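Egress notes, Clisturach hall — June, 4:10 pm

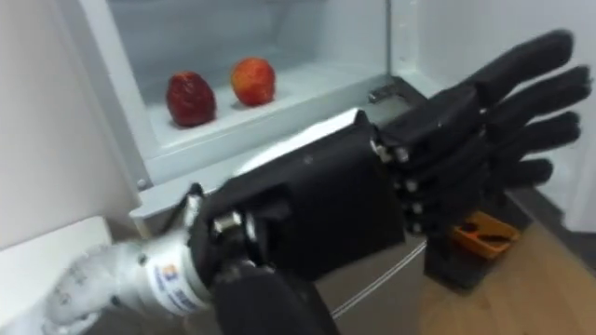
Second run of the evacuation model done, floor plan B. Occupant load 796, main stair plus the side door onto Rao Street. Last person out at 9 min. Too slow. Queue builds at the foot of the stair and stays there for over 23 percent of the run.

Side door hardly gets used. 33 people went that way, everyone else heads back to the door they came in by. Same as the drill. Aurelia Aebischer thinks the model's exit familiarity setting is too strong, I don't. Left it alone for now.

Door widths: plan says one thing, my tape says another. Used the tape. Need to re-measure the inner lobby doors, both leafs open — the Kirerine closer was holding one half shut when I was there.

Smoke input still the old Zotine file. Wrong ceiling height!! Fix before run 3, otherwise the visibilty numbers mean nothing.

To do
- stacked chairs in the corridor, add as obstruction
- run 3 with side door signed and lit
- ask Aurelia for the alarm delay times from the drill
- back up run 2, the shared drive is nearly full agian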